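Student Team Teaches a Robot the Bedroom Chores

Posted Sunday, July 30, 2023

Darius Paju had never written a line of code for anything with arms before he joined the Hilmont robotics club. Now in his second year with the group, he leads its summer project, a two-armed robot that is supposed to tidy a bedroom on its own.

"People hear robotics club and they think of a ring with two machines pushing each other," Paju said. "We did that. I liked it. I wanted to work on something where the room doesn't have lines painted on it."

The club has 13 members this summer. They call the project Groltlow, a name left over from an older machine that used to sit on the same shelf. The task list is short: pick clothes up off the bed, put them away, pull the duvet straight. So far the students have spent most of their time on the first item. 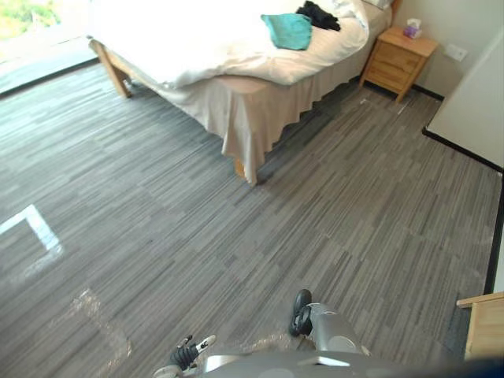 Groltlow facing the bed, with a teal cloth and a black garment on the duvet.

Ivars Kütt, the club's adviser, teaches shop and introductory programming during the school year. He said he tried to talk the students into starting with blocks.

"Blocks hold their shape," Kütt said. "You pick one up and it's the same block. A shirt is a different shape every time you let go of it. I told them that in the first week and they voted for shirts anyway."

The students control the robot by hand for now. One person drives both arms while another keeps a log and calls out when to stop. Each attempt is saved from start to finish, including the bad ones. By the last week of July the log had 379 entries.

Paju reads through it most evenings. He said the entries are sorted by what the driver was trying to do, and that a column for notes was added after the first week when nobody could remember why certain runs had been stopped.

"Half the notes say 'missed,'" he said. "That's fine. But missed how? Too high, too far left, closed too early? I've been asking people to write one more word."

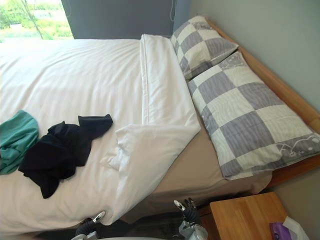 The bedding work started later and is Paju's main interest now. He split the job into steps, and the first step is getting hold of a hem at the foot of the bed. A gripper has to come in low, find the edge of the duvet and close on it without also taking the sheet underneath. It is easier to plan for when the two don't look alike, and a white duvet over a beige sheet gives the software a clear line to look for. Paju said he would like to repeat everything later with bedding that is all one color.

"That's going to hurt our numbers," he said. "I'd still want to know."

Kütt has a rule that no one drives for more than one session in a row. He said tired drivers get impatient and start making big moves, and those runs are of little use afterward. Between sessions the students check the screws in the finger joints and clean the wrist camera lenses. There is a checklist for it, which Kütt wrote and Paju has since rewritten.

"His version was longer," Kütt said. "It's also better."
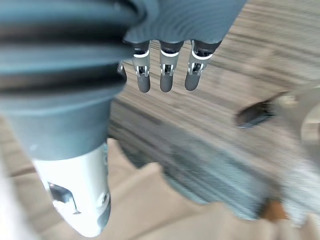
Driving from one spot is the easy part, Paju said. Trouble comes when the robot has to turn or change its distance from the bed, and the arm view smears enough that the driver loses track of the floor. The team now asks drivers to finish a turn and wait for a count of two before reaching for anything.

Asked what he would change if he could start over, Paju said he would have spent the first week only on hands.

"Open, close, open, close," he said. "Just learn what the fingers do. I went straight for the shirt, and I was terrible at it for days."

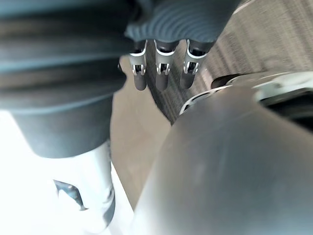
He keeps his own notes in a paper notebook, mostly on how the fingers sit before a grasp. Some of the newer members have started borrowing it. He has asked for it back more than once.

The club meets again in September, when the school year members return. Kütt expects the first meetings to go to training new drivers. Paju would like to have the duvet step written up before then so that someone else can take over the clothes.

"I don't need to be the shirt person forever," he said.

Students who want to join can talk to Kütt in the shop before the first meeting. Programming experience isn't required.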